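Flarnura Basket Transfer – teleoperated demonstrations

README, revision 3
Maintainer: Oana Iordache
Collection lead: Yichen Zeng

Overview

This release contains 400 teleoperated episodes of a two-arm robot moving soft goods between baskets on a tabletop. Each episode starts from a home pose, runs through one transfer and ends when the operator releases the trigger and presses the end pedal. The set was collected for imitation learning and is too small to train a general policy from scratch.

Task

Two mesh baskets stand on the table, one behind the other. The operator picks a fabric item from one basket and places it in the other. The direction is given in the instruction string, e.g. "move the pouch from the back basket to the front basket". Baskets are reset by hand between episodes, and their positions are allowed to drift by a few centimeters. Either arm may do the transfer. The arm that is not used stays raised and clear of the baskets, but its joint values are still recorded.

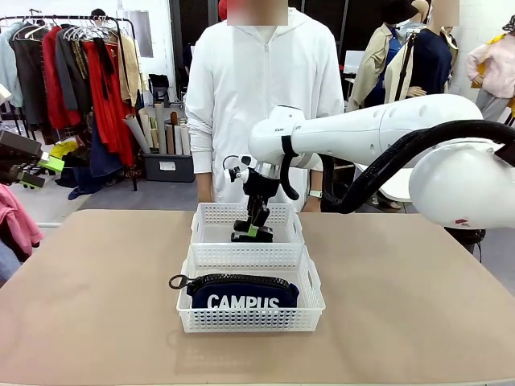 Operators were told to bring the gripper in from directly overhead and to close only after the finger pads had stopped moving. Early trials with a slanted approach caught the basket rim too often and were removed. Zippers and pull loops were not taped down. Grasps on a loop alone count as valid if the item reaches the target basket.

Episode contents

observations/fixed – color video from the fixed camera
observations/wrist_left, observations/wrist_right – color video from the wrist cameras
state – joint positions and gripper opening, both arms
action – commanded joint positions and gripper opening, both arms
instruction – one English sentence
outcome – success, partial or fail

All streams share one clock. Video is not resampled to match the state stream, so use the timestamps and do not align by index.

Outcome labels

Labels were entered by the operator and checked by Ruoxi Tian. "Partial" means the item ended up on a rim or was dropped and picked up again. Failed episodes are kept in a separate folder and left out of the default split.

Splits

The validation split holds 80 episodes from operators who do not appear in training. There is no test split.

Known issues

– Gripper opening on the left arm reads slightly above zero when fully closed.
– Backgrounds are cluttered and change between sessions. People may be present behind the table. Faces are blurred in the fixed view.
– In 6 episodes the instruction names the wrong basket. They are listed in errata.txt and have not been corrected.

Changes

Revision 3: timestamps rewritten after a clock offset was found in the December sessions. Reported by Duygu Taşdemir.
Revision 2: wrist video added.

Send corrections to the maintainer with the episode number and the revision.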